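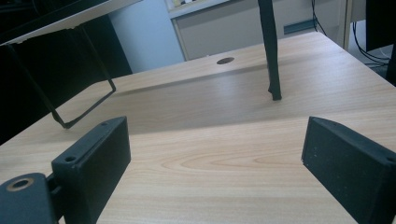 The fingers of a hand-held gripper, open, with nothing between them.

About Cotstead

Cotstead is a small company in Pallau. We design and build hand-held grippers and the same fingers for robot arms. A person holds the tool, opens and closes it, and does ordinary work with it on a table or a desk. Later a robot arm with the same fingers learns to repeat the work. Our customers are workshops, technical schools and a few research groups.

The company was started by Hacer Özkan and Bevan Rakena. Hacer studied machine design and before Cotstead she repaired packing machines. Bevan writes our software and also answers most of the service mail, so if you write to us you probably know him already.

Our product is called Molus. It is sold in one size, with exchangeable fingers and a bracket which fits on most small arms.

What happened in October

Many companies write only about their successes on a page like this one. We think that a customer who buys a gripper should also know how we behave when it fails, and therefore we tell it here, on the first page people read.

In October we received a message from Değirmenci, a workshop that sorts and packs small glass parts. One finger of their Molus had come loose during work on the robot arm. The arm closed the gripper, the loose finger turned outward, and the glass part fell down on the desk and broke. The arm did not stop. It moved to the box, opened over the box, and came back for the next part. It did this 5 times before the operator pressed the stop button.

No person was hurt. There was broken glass on the desk and on the floor, and the operator was standing close to it. We treated it as a safety matter from the first hour and we asked all customers the same day to stop using Molus on an arm. Use by hand was still allowed, after a check of the screws.

What we found

There were 2 causes, and they were independent from each other.

The first was mechanical. Each finger is fixed with screws, and in that delivery the screws were tightened without thread lock. Our assembly instruction said "secure the screws" and did not say with what. The person who wrote the sentence (it was Hacer) knew what she meant. The person who assembled the fingers was new with us and understood it as "tighten well". He did tighten them well. After many closings they still came loose, a little more each time.

The second cause was in the software, and for us it was the more serious one. Molus measures how far the fingers are open. When the fingers close fully there is no object between them, and the arm must stop. But when a finger turns outward, the drive stops early, and the measured opening looks the same as with an object in the grip. Our program believed that it was holding something. We had tested the empty grip, and the object which is too big, and the power loss. A finger that is not in its place we had never tested.

Bevan repeated the fault in our own workshop, with one screw taken out and the other half open. It took him one afternoon. We were not happy to see how easy it was.

What we changed

- All fingers of this type, 300 of them, were called back and fixed again with thread lock. We paid the transport in both directions.
- The assembly instruction now gives the name of the thread lock, the torque, and the waiting time before the first use.
- Every screw receives a line of paint marker after tightening. If the line is broken, the screw has moved.
- Before each series of work the software closes the empty gripper one time and compares the result with the stored value. If the difference is too big, the arm does not start.
- During work the software also looks at the motor current. An early stop without the expected current is now an error, and the arm stops where it is.
- Each new finger type goes through 1,000 closings under load before we send it to a customer, and the screws are checked after it.

The check with the empty gripper makes the start somewhat slower. Some customers asked for a setting to turn it off. We decided not to offer this setting.

How we report faults now

In October we had no list of who has which finger. We had the invoices, and from the invoices we made a list, and it took us too long. Now each pair of fingers has a number and we keep it together with the address of a contact person. If you bought your Molus second-hand, please send us the number, then we can reach you as well.

When we learn about a fault that can hurt somebody or break something, we write to all contact persons on the same day, also when we do not know the cause yet. The first message can be short. The report follows when we have finished the tests, and it is sent complete, with our own mistakes in it. The report about the October fault can be requested by everybody, also by people who are not our customers.

We would like to thank the operator at Değirmenci, who kept the finger, the screws and even the glass pieces in a bag for us. Without the screws we would have looked for a long time in the wrong place.

Please check your own gripper

Open the gripper fully and switch off the power. Hold each finger near the tip and move it gently from side to side. It must not move against the bracket, also not a little. Look at the paint lines on the screws. If something is loose, please do not tighten it yourself - take the finger off the arm and write to us.

Contact

For service and for fault reports, write to Bevan Rakena. For new finger shapes and drawings, write to Hacer Özkan. You can visit our workshop in Pallau in the mornings, but please tell us before, the door is often locked when we run tests with the arm.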